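Delia Leiva
@delialeiva
Thread on snags, loose edges and folding, for anyone whose linen cupboard looks like mine did in August. Mostly about knitted cloths, because that is what I have too many of.

I started with the shelf above the washing machine. It is 31 inches wide and everything on it had been folded a different way. Some of it was rolled. I took the whole lot out and put it on the table.

First pass is a look at each piece before any folding. Hold it up to the window, turn it over, look again. Holes show up against the light. Pulled loops show up better from the side, with the cloth laid over your arm.

Anything with a snag goes in the mending basket. If you fold it and put it away, you will forget, and it will go through the wash again like that.

The royal blue one went straight to the mending end of the table. Finely knit, a bit fuzzy, with a small crocheted-looking border along the edge. The border is fine. The trouble is yarn coming loose in the knit.

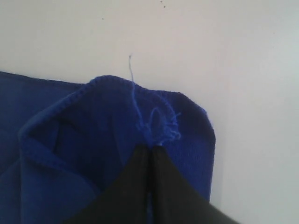
Blue knit, frayed patch near the middle, one loose strand sticking up past the fold.

Do not cut a strand like that. On a knit, a cut end can let go of the loops next to it, and then you have a hole to deal with as well as a snag.

Do not pull it either. Pulling tightens the row on both sides and the cloth puckers. I have a Brolline dishcloth with a permanent pucker down one side from me doing exactly that while on the phone.

Lay the cloth flat and look for where the strand leaves the fabric. If the stitches on each side look tight, ease them with the tip of a blunt needle, one at a time, and let them take back some of the slack. It is slow. Good light helps more than good eyesight.

What the stitches won't take back goes through to the wrong side. Small crochet hook, in from the back, catch the loop, draw it through. Then it sits behind the cloth where it won't catch on a fingernail or a zipper.

If the yarn has broken and you have an actual end, thread it on a blunt needle and weave it along the back through a few stitches, then turn and come back the other way. A knot is quicker but you can feel it every time you use the cloth.

Gaétan Lavoie replied to ask if I use glue or that fray liquid. No. It dries stiff and on a dark color it leaves a mark. Fine on ribbon.

If a stitch has dropped and started a ladder, pin it before you do anything else. A safety pin through the live loop is enough. You can put it down and have your lunch and it will still be there.

Matching yarn: I don't worry about it on something for the kitchen. Frayed yarn tends to look lighter than the knit anyway, once the fibers have opened up. I use whatever blue is closest and keep it on the back. For a sweater I would be more careful.

On washing. I put knitted cloths in a mesh bag with a spin of up to 500, on cool. The fast spin on our machine is for sheets and jeans. Anything with an open border goes in its own bag so it can't hook itself on something else.

Close the hooks on bras before they go anywhere near knits. Same for zippers. I would guess most of my mending basket came from one gray hoodie.

Dry them flat if you have the space. I lay them on a towel on top of the chest freezer. Hung from one corner they come out with a point on them and then they never fold square.

Now folding. I wanted everything on that shelf to be the same shape from the front, so I picked a square. A square stacks either way round and I don't have to think about which side faces out.

Clear the table first. Wipe it, dry it. Crumbs get into a fuzzy cloth and stay there through two washes.

Put the cloth down and smooth it from the middle out to the edges with the flat of your hand. No tugging at the corners. If it is a knit it will stretch, look square for a moment and then creep back.

Fold in half, line up the edges, smooth again. Fold the other way, line up, smooth. On a thick cloth the second fold wants to spring open at the corner, so press there for a moment before you let go. 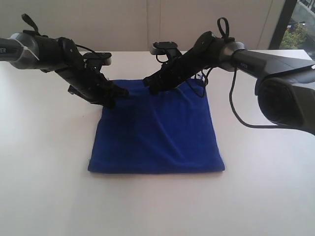 Photo: Gaétan Lavoie

Soft cloth on a white tabletop is easy to check, I find. With blue on white you can see straight away if an edge is running off. Creases toward the top I leave alone. They settle under the weight of the stack.

The thicker side of the fold goes to the front of the shelf. Then you can take one out with two fingers and the rest stay put. Loose edges to the front and you pull out half the pile.

If one corner always ends up fatter than the others, the cloth probably isn't square to begin with. Most of my handmade ones aren't. Fold to the middle of the long side instead of to the edge and you lose the difference inside.

Someone asked about ironing. I don't iron knits. Pressing flattens the texture and a border made with a hook ends up shiny. If it really bothers you, a damp tea towel on top and the iron held just above it.

Stacks: keep them low. Mine were up to the shelf above and I could only ever reach the top few, so the same cloths got all the wear and the bottom ones were like new. Washed ones now go in at the bottom. It evens out.

Rags are a separate bin. A cloth moves to rags when I have mended the same spot twice and it has gone again. Floors, bike chain, the bottom of the oven. It doesn't come back up to the shelf after that.

I was going to buy dividers. There is a wire set from Plelton that fits a shelf this width, but the squares stand up by themselves so I have left it. May change my mind when the winter towels come down.

What I keep in the mending basket, since two people wanted a list: blunt needle, small crochet hook, safety pins, little scissors, odd lengths of yarn wound on a bit of card. The hook gets used the most.

Still to do: the tablecloths, which are a different problem because of the length, and the drawer with the pot holders. I will add to this thread when I get to the tablecloths. If you have a way of folding a round one that stays folded, please post it below.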